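動作計測作業の標準化に関する進捗報告(第2期)
提出先:Vakstead 助成事業室
報告者:Boglárka Lakatos(Kelton 計測・標準班)
2023年7月3日 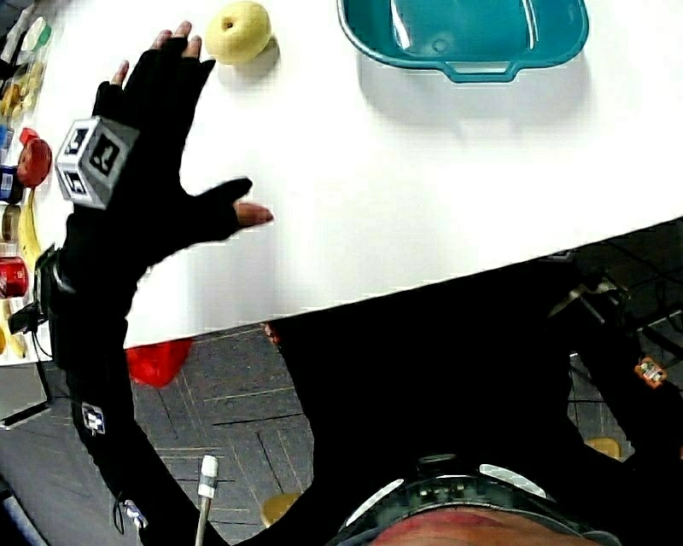
今期は、手作業の把持動作を記録する際の手順書を第2版に改め、計測、装着、データ受入の三工程に適用した。第1版は2月に発行したもので、マーカーの貼付位置と校正の頻度を計測者の判断に委ねていた。第2版ではいずれも規定値とし、逸脱があった場合は記録票への記載を必須とした。

1. 適用状況
第2版による収録は1,082試行である。このうち受入検査で差し戻したものは171試行で、内訳は手部マーカーの追跡欠落が140試行、残りの31試行は記録票の記載不備であった。追跡欠落は、手首を大きく内側に回す動作に集中している。差し戻した試行は削除せず、理由コードを付して別領域に保管している。

2. 装着に関する規定
手背に固定する立方体マーカーについては、収録開始前に少なくとも二面が固定カメラから識別できることを確認する。指先は露出させ、手袋の縁が指の第一関節にかからないようにする。手首の装置から出るケーブルは、肘を伸ばした状態で張力がかからない余長を取る。袖に付けるマーカーは布のしわの影響を受けやすいため、位置推定の主基準には用いず、照合用に限定した。
装着者の交代時は、前の装着者の校正値を引き継がない。この点は第1版に記載がなく、Natanael Aguiar の指摘により追加した。

3. 作業台と対象物
対象物は食品および日用容器とし、台上の初期配置は配置表の番号で指定する。台面は無地の白とし、反射の強い敷物は使用しない。青果は収録日ごとに個体を登録し、傷みの出たものは同一番号で差し替えず新番号を与える。容器類のラベルは剥がさない。

4. 安全および被験者保護
作業者の足元に配線を通す場合は、通路側に余長を出さないこととした。連続装着時間の上限は暫定値で運用しており、確定には至っていない。同意書は Fatemeh Bakhtiari が改訂し、撮影範囲に頭部が入る可能性を明記した。顔が判別できる映像は受入の段階で分離し、学習用の配布物には含めない。

5. ロボット側への引渡し
収録データは Rulier の双腕機で再生試験に使用する。引渡し形式は、時刻同期済みの手部姿勢、対象物番号、校正記録の組とした。校正記録を欠く試行は、追跡品質が良好であっても引き渡さない。再生試験の速度上限と停止条件は Rulier 側の手順書に従い、本手順書では重複して定めない。

6. 未解決事項
7件が残っている。主なものは次のとおり。
・手首内旋時の追跡欠落に対するカメラ増設の要否。Parviz Yazdani が視野の計算を進めている。
・大型容器が手部を遮蔽する配置の扱い。配置表から除外するか、欠落を許容して注記するかを決めていない。
・Leclerc から納入された固定バンドの締付力のばらつき。受入時の測定方法が未定である。
・記録票の電子化。現行の紙票では理由コードの転記誤りが生じている。

7. 次期の予定
第2版の規定のうち、校正頻度と装着時間の上限を見直し、第3版の草案を作成する。草案の査読は Tahmineh Bahrami が担当する。差し戻し試行の再収録は、カメラ配置の確定後に着手する。予算費目の変更はない。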